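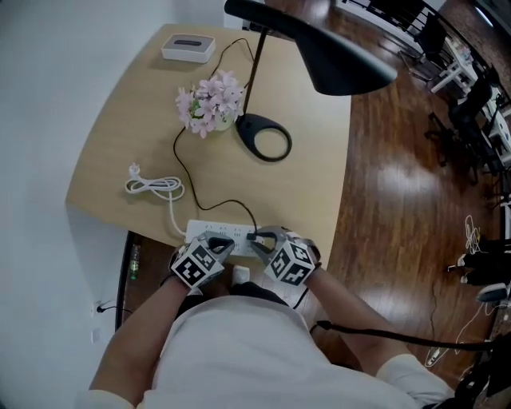

A desk lamp plugged into a white power strip.

The house on the corner in Plundby was wired when a family owned one radio, one iron and a few lamps. Each bedroom got a single outlet, usually behind where the bed would go. The kitchen got two. The people who live there now own a coffee maker, a microwave, a toaster, three laptops, four phones and a space heater, and they run most of it off power strips.

It is a common arrangement. When the housing office in Plundby surveyed 3497 older homes last winter, 1729 of them had at least one power strip that stayed plugged in all year as a permanent part of the room. Many had one strip plugged into another.

A power strip does not add any power. It splits what the wall outlet can already give, and the wall outlet shares a circuit with others, often with the whole floor. In an old house that circuit may be the same one that feeds the hall light and the refrigerator. A lamp and a phone charger draw very little, and a strip can carry them for years without trouble. A heater is another matter. A small one on its high setting can come close to the limit of an older circuit before anything else is switched on.

The signs of strain are easy to miss if you grew up with them. Lights dim when the microwave starts. A breaker trips on cold mornings and gets reset without much thought. A plug feels warm when you pull it out, or it slides out too easily, because the contacts inside the outlet have lost their grip. 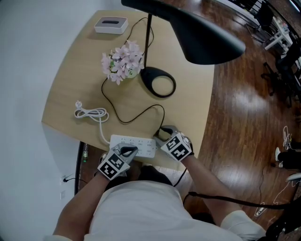

Loose contacts are what the electricians at Pîrvu, a small firm that works mostly on prewar houses, find more than anything else. They charge a flat fee to test every outlet in a house and tighten or replace the bad ones. On a typical visit they end up replacing 4. The whole visit takes a morning, and the people living there are usually surprised at how little mess it makes.

Adding new outlets takes longer. In the older streets of Gatach the walls are plaster over thin wood strips, and cutting into them can bring down more than you planned. Some owners there have chosen to run wiring along the baseboard in a flat metal channel. It can be painted, and after a month or two most people stop seeing it. It also leaves the plaster alone, which matters in a house where the plaster is the best thing about it.

Cost is the reason most people wait. One couple in Gatach was quoted $2000 for two new circuits, one for the kitchen and one for the upstairs room they both work in. They put it off for three years and then did it in January, after the heater and the kettle had knocked out the lights twice in one evening - the second time with dinner half cooked.

Renters have fewer choices. The tenants' group at Drundo, a block of 1930s apartments, asked the owner for one extra outlet per room and got one extra per apartment. Most people put it in the kitchen. For the other rooms the group handed out a single sheet of advice: heaters go straight into the wall, never plug one strip into another, keep cords out from under rugs, and throw out any strip with a cracked case or a brown mark near a socket. The sheet is still taped up inside the front door, next to the list of laundry hours.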